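Garage Arm, Part Four: The Simulator
Filed under: Workshop > Robots & Automation > Gallery

Most of you who come to this page want to see the arm move. So do I. For the past few weeks it has mostly moved on a screen, and I have my doubts about how much that counts.

A short recap for anyone who missed the earlier galleries. Gráinne Rafferty and I share half of a unit at the Whitelaw workshops. We are building a bench arm that can pick up offcuts and sort them by length, so that the scrap bin stops being a scrap bin. The real arm is bolted to the bench and has all its joints. It has a gripper that opens and closes when it feels like it. We had planned to write the picking routine on the machine itself, by trial and error, as we have done with everything else.

Then Diệp Hứa, who rents the bench by the door, talked us into doing it in simulation first. The argument was that a simulated arm can drop a stick 3012 times overnight and not wake anyone. I had no good answer to that, except that I have heard promises about software before, and some of them cost me a motor driver.

We are using a package called Sturnico, which is free, and a paid add-on for the contact physics called Drusine, which is not. I will come back to Drusine.

1. The practice pick

The job is as plain as we could make it: one wooden stick on a flat teal surface, and the gripper has to get its two fingers either side of it. The view is from straight above, with the fingers apart and the stick up and to the left of them, still to be picked up. Look at the shadows. The edges come out in steps like a staircase, and the same goes for the borders of the grey panels. Diệp says shadow quality makes no odds to the physics. True enough, but we also want to train the camera side on these pictures, and I have never seen a shadow in our unit with teeth on it.
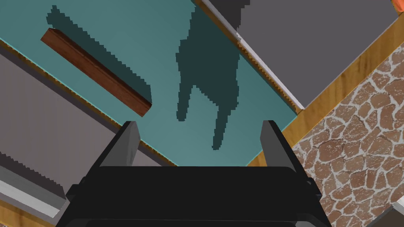 2. What the numbers say

I don't have a picture for this one, only a page of my notebook, which you would not be able to read.

We ran 108 picks with the stick turned to a different angle each time. The simulator was very pleased with itself. Nearly all of the misses were at the steep angles, where one finger comes down on top of the wood instead of beside it, and Gráinne fixed most of those in an evening by turning the wrist before lowering the hand. I will give the thing its due there. On the real arm that would have meant a bent finger and a trip to the Fodetti counter for another.

What bothers me is the friction. You type in a number for wood against finger and every stick in that little world obeys it. The offcuts in our bin are planed on one side and furry on the other, and a few have glue on them. Gráinne's view is that we should make the number wander a bit from run to run. My view is that we should go and measure some offcuts. We are doing both, because it is quicker than arguing.

3. Things I would not pay for again

Drusine. It is meant to make gripping more lifelike. With it switched off, the stick slid slightly in the fingers when lifted. With it switched on, the stick slid slightly in the fingers when lifted, and the fan on my laptop came on. I wrote to ask what I was doing wrong and was sent a link to the page I had bought it from.

The stone floor that came with the room is free, and I have no complaint about it beyond taste. Ours is concrete with paint on it.

4. What comes next

The routine goes on to the real arm once the new wrist bracket is fitted. Speed will be turned well down and one of us will have a hand on the stop button. If it picks up even a fair share of what it managed on screen, I will say so on this page and buy Diệp lunch. Gráinne has already put money on the other side, which I thought was a bit much, given that she wrote the wrist code.

A few people have asked for the scene files. I would rather wait until we know whether they are any use. If the real picks go badly I will put them up anyway, with the friction figures, and you can work out where we went wrong. The bracket drawings are still in the second gallery, and the hole spacing on them is now correct.

Last changed March 2020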